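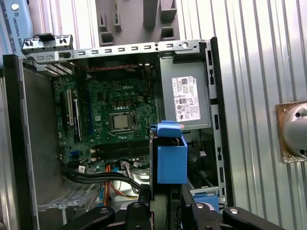

Ladan Rezaei

Ardalan Babaei signed for his first student loan at a kitchen table in Vimholm, on a laptop with a cracked hinge, in less time than it took his mother to make tea. He was 18. The screen asked him to confirm that he understood the terms, and he clicked yes.

"I understood that I'd get to go to school," he says. "I didn't read the part about interest."

He is 31 now and works in payroll for a furniture importer. He still owes money on two of his loans, one federal and one private, and he can tell you the rate on each without looking. The federal one is fixed. The private one came from a lender called Ovard, and its rate moves.

The difference between those two loans is the thing Babaei wishes he had known at the kitchen table. With a fixed rate, the payment he was quoted is the payment he makes. With a variable rate, the lender ties what it charges to an index and adds a margin on top. When the index rises, so does the bill. His Ovard loan started out cheaper than the federal one. It stopped being cheaper before he graduated.

Interest on the private loan also began building up the day the money reached the school. Babaei didn't have to make payments while he was enrolled, so he didn't. When the grace period ended, the unpaid interest was added to what he had borrowed, and from then on he was charged interest on the larger amount. Lenders call this capitalization. It was in the paperwork, on the eighth page, under a heading he remembers as something to do with "repayment features."

Many families who borrow for college go through some form of this. They fill out the federal aid application, take what is offered, and find there is still a gap between that and the tuition bill. The bill comes in August. A private loan can fill the gap quickly, and an anxious parent with decent credit can cosign in an afternoon.

Babaei's mother cosigned. Neither of them thought of the debt as hers, but legally it was. When he lost a job at 25 and fell behind on the Ovard loan, the late payments landed on her credit report along with his. She found out when she tried to finance a used car and was turned down.

"She never yelled at me," he says. "I would have felt better if she had."

He got caught up by moving back in with her for 8 months. On the federal side, he had been able to lower his payment by applying for a plan based on income. The private lender offered him two months of reduced payments and then wanted the full amount again. Private lenders set their own hardship policies, and some are more generous than others. It is worth asking what the policy is before signing, and getting the answer in writing.

It is also worth asking about cosigner release. Some lenders will take a cosigner off the loan after a run of on-time payments, if the borrower qualifies alone. Babaei asked, and was told he needed more consecutive payments than he had made. The clock had started over after he fell behind. He applied again last year and was approved. His mother keeps the letter in a drawer with the car title.

He has looked into refinancing twice. The first time, a company called Vivar offered to roll both loans into one at a lower rate, with a single payment over 60 months. He turned it down. Moving a federal loan to a private lender means giving up federal repayment plans and any federal relief that may come along, and it can't be moved back. The second time, he asked to refinance only the Ovard loan and leave the other where it was. He took that offer. His rate is now fixed and his payment is the same every month.

Babaei's younger cousin starts at Chiang in the fall, and the family sent her to him with her award letter. They went through it line by line and crossed out everything that was a loan, so she could see what was left. She had thought she was getting almost a full ride. The grants covered a little less than half.

She is going anyway. She took the federal loan, skipped the private one, and will live at home for the first year. Babaei made her read the promissory note out loud before she signed it. She complained the whole way through, he says, and then she asked him what "capitalize" meant.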